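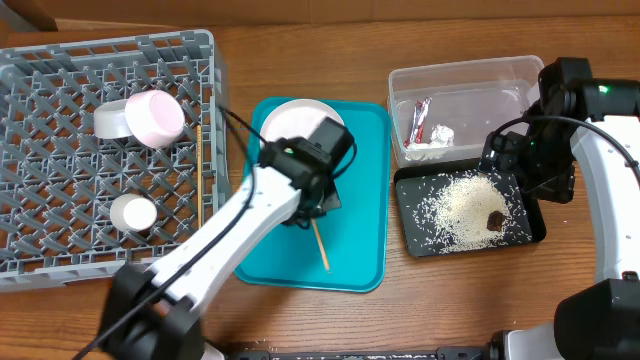 Rack and teal tray on the wooden table, cups on their sides.

April 16, 2021

Descaler trial, kettle 2. Plindard's leaflet says one sachet clears "all visible scale" in a 900 ml fill. I don't believe it yet. Ran it on the Wustbridge tap water, which leaves a crust on anything left standing overnight.

Weighed the kettle dry, then filled to the line, one sachet, left 31 minutes with the lid off. Rinsed 3 times, dried it, weighed again. It lost weight, fine, but so did kettle 1 with plain white vinegar, and the gap between them is smaller than what I get from weighing the same kettle twice. So no result, whatever the shiny bottom looks like. Shiny is not a measurement.

The Benjelloun write-up everyone passes round has the same hole in it: before and after photos, no blank. I'd want a kettle with only hot water in it for the same time. Some of that crust comes off if you swear at it.

Also suspicious of the balance. It drifts when the window is open — shut it before the next run and let the thing warm up.

To do: hot water blank. Second sachet from a different box, the first felt lumpy. Ask Trelness for their hardness strips, ours expired last June and read the same for everything.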